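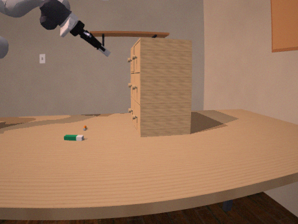 Re: [parish-index] Stetsiuk spellings, and how do you all store your slips?

From: Milagros Saavedra
To: parish-index list
Sent: February, 9:40 pm

Chia-hao Kong wrote:

> Hi everyone,
>
> I'm fairly new to the list (joined over the holidays, have been reading the archive ever since). I'm working on my wife's side of the family, the Stetsiuks, who left Sitero at some point before the first war and show up later in Anholm running a feed store. My trouble is that I have them under at least four spellings and I can't decide which one to file under. Stetsiuk, Stecuk, Stetzik, and one clerk who wrote Stedsick, which I assume he did by ear.
>
> Do you pick one spelling and stick to it, or keep each record under the name as written? I started with the first approach and I'm already regretting it.
>
> Second question. I've been writing everything on paper slips because I think better that way, and the shoe boxes are taking over the dining room. Is anyone else still on paper? How do you keep it in order? And is there any sense in typing it up afterward or should I have started on the computer in the first place?
>
> Also, has anybody had luck getting the Anholm church books past the point where the online scans stop?
>
> Thanks, and sorry for three questions in one message.
>
> Chia-hao

Hi Chia-hao, and welcome!

Three questions is nothing, my first message to this list had nine and somebody kindly replied to all of them. I meant to write back the same evening yours came in but I went to look up one thing in my own notes and you can guess how that went.

SPELLINGS

File under the name as written. I say this as a person who did the opposite for six years and then had to undo it. When I started on my mother's people I decided that everyone was going to be a Brilberg, because that's what was on my grandmother's naturalization papers, and I "corrected" every slip as I went along. Brilbergh, Brielberg, Prilberg, all of it. It looked so tidy! Then I found a second family two streets over who really were Prilbergs, no relation at all as far as I can tell, and I had merged the two without leaving myself any way of telling which was which. I had a man marrying his own aunt. I had a baby baptized in two churches in one week.

So now every slip has the name on the top line exactly the way the clerk put it, bad handwriting and all, and then a second line in pencil with what I call the umbrella name. For you that would be Stetsiuk. The pencil is important to me. Pencil means it's my opinion, ink means it's on the page. I file by the pencil name but I can always get back to the ink.

On Stedsick – I'd bet you're right that he did it by ear. The Anholm clerks in those years were mostly local and they wrote what they heard. I have a Brilberg who appears as Brillbug in a tax roll, which my brother has never let me forget. When you're searching, try saying the name out loud with your mouth half full and write down what comes out. I'm not joking, I've found two people that way.

Watch the first letter too. S and L look alike in that capital letter style with the big loop at the bottom, and I would check the L section of any typed index for a Letsiuk or Letzik before you give up on a missing child. The people who typed those indexes were doing their best but they were tired.

PAPER

Yes, I'm still on paper! I think there are more of us than let on. I have 1,964 slips at the last count, which I did over two evenings when the internet was out, and of those 1,141 are baptisms. The rest is marriages, burials, tax rolls, a few ship lists, and one long strip of paper from a cemetery walk where I ran out of slips and used the back of a pharmacy receipt.

What I'd tell you about the shoe boxes is that the box matters less than the order inside it. I went through all the stages. First by date, which is lovely for reading and useless for finding anyone. Then by family, which works until a daughter marries and you don't know which family she's in now (I cut her slip in half once, I'm not proud of it). What finally stuck was umbrella name first, then given name, then year. Married women go under the birth name with a cross-reference slip under the married name, and the cross-reference slips are a different color. Mine are yellow because I was given a lot of yellow paper. I write the cross-reference at the same sitting as the main slip or it never gets written at all.

Write the source on every single slip. Every one. Book, page, line, and where you saw it. I have a little stack that says only "church book p. 88" and I could cry. Which church? Which book? I was so sure I would remember.

And leave a corner blank. You'll want it later for a tick or a number or a question mark. I crammed my early ones right to the edges to save paper and there's nowhere to put anything.

For dividers I cut up old file folders. The store-bought ones with the alphabet on them give you a whole section for X and one measly tab for S, and with your family you're going to need S broken up into Sa, Se, St and so on. I'd give St a section of its own right now and save yourself the shuffle.

TYPING IT UP

I went back and forth on this for a long time. I have typed up 1,462 of mine into a plain spreadsheet, and the slow part wasn't the typing, it was all the places where I stopped because the slip didn't make sense. Which turned out to be the best thing about it. I caught a whole set of twins that I'd been carrying as one child with two middle names. So I'd say do both, but let a few months go by between the paper and the typing so you come to it with fresh eyes.

Keep the columns boring. Name as written, umbrella name, event, year, place, source, notes. I had a column for "mood of the clerk" for a while (don't ask) and a column for godparents that I should have made two columns. Godparents are gold, by the way. In Sitero they picked from the same three or four households over and over, and if you see a stranger's name turning up as godparent to all the Stetsiuk children you may well be looking at the mother's sister. Please copy them down even when you're in a hurry.

Don't let the program turn your dates into its own idea of dates. Mine decided that anything before a certain year didn't exist and lined those up on the other side of the cell like naughty children. I keep day, month and year in separate columns as plain text now and have had peace ever since.

One more for the computer side – save a copy somewhere that isn't your house. I mail a printout to my cousin every winter. She doesn't read it but she has a dry closet.

ANHOLM BOOKS

Now for the bad news, or the middling news. The scans stop where they do because the later volumes were never filmed, at least that's what I was told when I wrote to the parish office. The books themselves are there. You can write in and ask for a lookup, but ask for one thing at a time. I sent a list of eleven names once and waited seven months, and then I sent one name with one year and had a reply in nine days with a very nice note. So now I send one name, wait, say thank you properly, and send the next.

Give them the spellings! All four, on the same sheet. And tell them about the feed store, because the woman who handled my letters knew half the old businesses in town by heart and would add a line at the bottom about who had the building afterward. I got an entire branch out of a line like that. If the feed store was on the river side you may want the other parish, the smaller one, whose books were kept separately until the two were joined. I don't have the year in front of me but it's in the list archive, search for "joined" and "Anholm" and skip the long argument about the bell.

Before you write, check the burial register as well as the baptisms for the years you do have. The burials run on a good bit longer in the scans, and the Anholm ones often give the place of birth. That's how I got from Anholm back to Sitero in the first place, from a burial entry for a great-great-uncle I'd never heard of, who had been living in the back of somebody's bakery.

I have a handful of Stetsiuks in my own slips, since one stood as witness at a Brilberg wedding. Stefan, or possibly Stepan, the ink has run. Occupation carter. If he's one of yours I'd be so pleased! Send me your earliest two or three Anholm entries off-list, with whatever spelling they came in, and I'll go through the St section this weekend and copy out anything that matches. It may take me a little longer than that, as I'm halfway through re-filing the M's and can't find the stapler.

Would anyone else who has worked on the smaller Anholm parish please chime in? I've only ever used the one book from there and I don't want to send Chia-hao down the wrong road.

Milagros

P.S. The pencil I use is a soft one, and it does smudge. If anybody has found a pencil that erases clean and doesn't smudge, I've been asking for years.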